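6 Setting up the bathroom scene (toothbrush task)

This section applies to Udix with the household scene pack installed. It covers loading the bathroom scene, mounting the arm model, setting the grip and running a first placement. Read section 5 first if the licence service has not yet been started. The physical arm is not needed for any step in this section.

Last revised 10/15/21. Scene pack maintained by Gorthorpe. Text: Bergþóra Fogh. Technical check: Peter Michalík.

6.1 Before you start

Close any other scene. Udix will hold two scenes in memory, but the physics clock is shared and the results of a run cannot be compared with those of a run made alone.

Check that the gripper package is listed under Tools > Attached. If the list is empty, the arm will load with a bare flange and the task script will stop at the first grip command.

Keep your own changes in a copy of the scene. Updates to the pack overwrite the original folder.

6.2 Loading the scene

1. Open File > Scene packs > Household > Bathroom.
2. Wait until the status line reads READY. The first load builds the collision shapes and takes around 20 seconds. Later loads are shorter.
3. In the object tree, open Fixtures. Toilet, sink, walls and floor must all be marked Fixed.
4. Open Movable. Toothbrush and bowl must be marked Dynamic. If either is marked Fixed, right-click the entry and choose Restore default.
5. Save the copy under a new name.

Note: wall and floor finishes can be changed in the Appearance tab. They have no effect on contact or on planning.

6.3 Mounting the arm

1. Select Arm in the object tree and choose Mount > Floor.
2. Leave the base position at the values supplied.
3. Press Home. The arm moves to its upright rest pose.
4. Press Check reach. The bowl and the toothbrush start point must both turn green in the tree.

If the bowl stays red, the base has been moved. Choose Mount > Reset and repeat from step 2. Turning the base does not extend the reach and only changes which joint meets its limit first.

CAUTION: Do not switch off self-collision to clear a red point. The planner will then accept paths in which the forearm passes through the shoulder, and such paths must never be exported to a real arm.

6.4 Setting the grip

1. Open Tools > Gripper > Force.
2. Set the closing force to 41 on the slider scale. This is the value used by the supplied script.
3. Set the contact model to Soft finger.
4. Tick Hold on pause. Without it the fingers open when the run is paused and the object falls.

The toothbrush is gripped by the handle. It may settle at an angle between the fingers. A tilted grip is accepted by the script, provided that the object does not slip further during the lift. If it slips, raise the force in small steps and run again from Home.

6.5 Running the placement

1. Load the script place_in_bowl from the Tasks tab.
2. Set the speed to Slow for the first run.
3. Press Run. The arm collects the toothbrush, lifts it and moves to the hover point over the bowl.
4. At the hover point the script pauses. Orbit the view and check that there is clear space between the toothbrush and the rim of the bowl.
5. Press Continue to lower and release, or Abort to return to Home with the object still held.

CAUTION: Do not drag the bowl with the mouse while the script is paused. The hover point is calculated once, at the start of the run, and is not updated.

6.6 Shadows and display speed

Shadows are drawn in real time and may have stepped edges at the Low and Medium settings. This is a display matter only. If camera images from the scene are to be used for training, set Shadows to High before recording and expect a lower frame rate. Do not mix recordings made at different shadow settings in one set.

6.7 Faults

Arm does not move after Run: the clock is paused. Press the space bar.

Bowl slides on contact: friction has been set to zero. Restore default on the bowl.

Script ends with GRIP LOST: see 6.4.

Faults not listed should be sent to Gorthorpe with the run log and the saved copy of the scene.
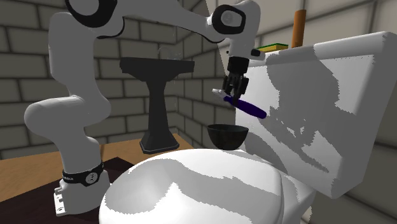 Fig. 6-2. Toothbrush held over the bowl, Bathroom scene.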